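4. Preparar a demonstração simulada para o dia aberto

Antes de os visitantes entrarem na sala Mollero, vale a pena reservar 30 minutos e fazer tudo com calma - o primeiro grupo chega sempre mais cedo do que se espera!

1. Ligue o posto Chacko e espere pelo sinal sonoro.
2. Abra o simulador e carregue a cena "Trerbridge".
3. Escolha a vista de arranque e confirme que aparecem as superfícies de madeira sobre o fundo azul.
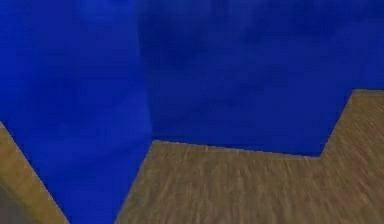

Fig. 9 - Cena simulada: superfícies com textura de madeira e fundo azul.

4. Carregue em Iniciar e deixe correr um ciclo completo, que dura 86 segundos.
5. Convide um visitante a experimentar o comando, com toda a paciência do mundo.

Nota: se a textura da madeira lhe parecer um pouco esborratada, suba a qualidade no menu Imagem e volte a carregar a cena.

Cuidado: não passe para o modo Real com visitantes junto da bancada. O braço só se liga com a barreira fechada.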